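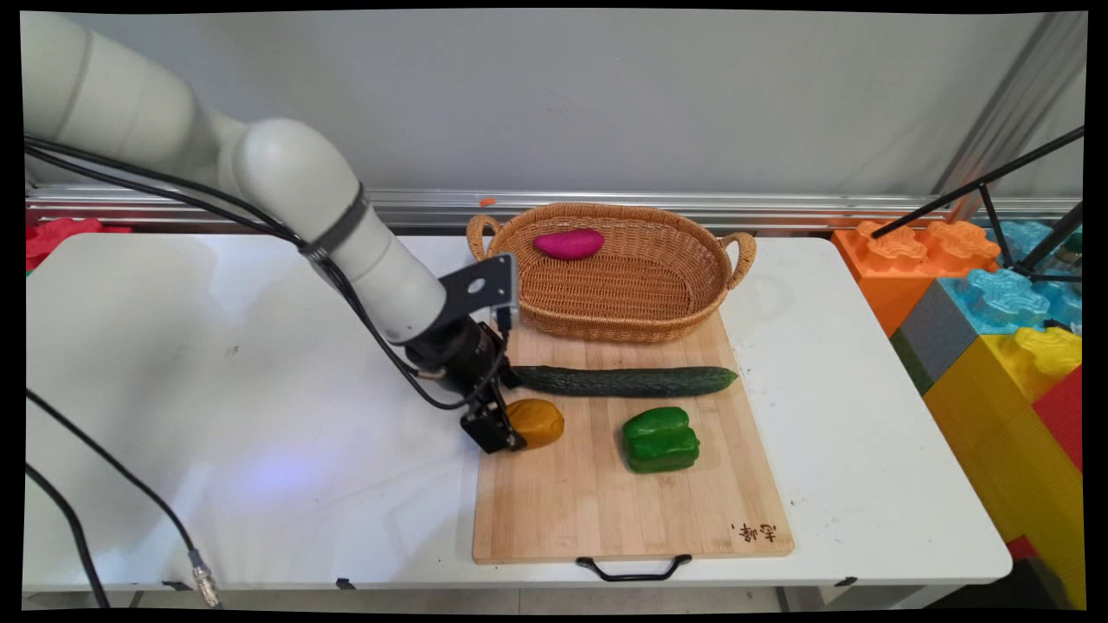
Section 3. Getting your cutting board ready, and using it for the first time

Welcome back! If you have worked through Section 2, your Postora bamboo board is unpacked and has had its first coat of oil, and now comes the pleasant part, where you find it a good spot and put some vegetables on it. Please take your time over this section (it is short, I promise), as a board that starts out well tends to stay flat for years.

What you will need
Your board, a clean dish towel, a damp cloth, a basket or wide bowl for the produce, and a little food-grade oil for later on.

3.1 Setting up the table

1. Choose a level table or counter. A folding table is perfectly fine, but do check that the legs are locked and press down on each corner before you bring out a knife.

2. Wipe the surface and let it dry. Water trapped under bamboo is the most common cause of warping.

3. Lay the board down with the long side facing you and the metal handle toward the front edge, where it can hang freely. If the handle gets caught underneath, the board will rock.

4. Put your basket behind the board, within easy reach. Wicker is lovely for sweet potatoes and other dry things, and two looped handles make it easy to carry back to the pantry when you are done.

Note: If the board slides, dampen the dish towel, wring it out very well and spread it flat underneath. Take it away as soon as you finish.

3.2 Your first vegetables

5. Wash and dry everything first, and scrub anything with bumpy skin, such as a cucumber, with a soft brush.

6. Bring out only what you plan to cut next. A cucumber laid lengthwise across the back of the board, with a bell pepper in front of it, still leaves you some room, but any more than that and you will be chasing things around.

7. Cut on the plain part of the board and keep your blade off the burned-in characters in the corner. They do wear down with heavy chopping, and it seems a shame.

Caution: Round vegetables roll. Halve them first and rest the flat side on the board.

Caution: Never put the board in the dishwasher or leave it soaking in the sink, not even for 35 minutes while you eat.

3.3 Afterward

8. Wipe both sides with the damp cloth, dry them, and stand the board on its edge overnight.

9. Oil it again once a month, or a bit more often if your kitchen is dry. Directions for oiling are in Section 4.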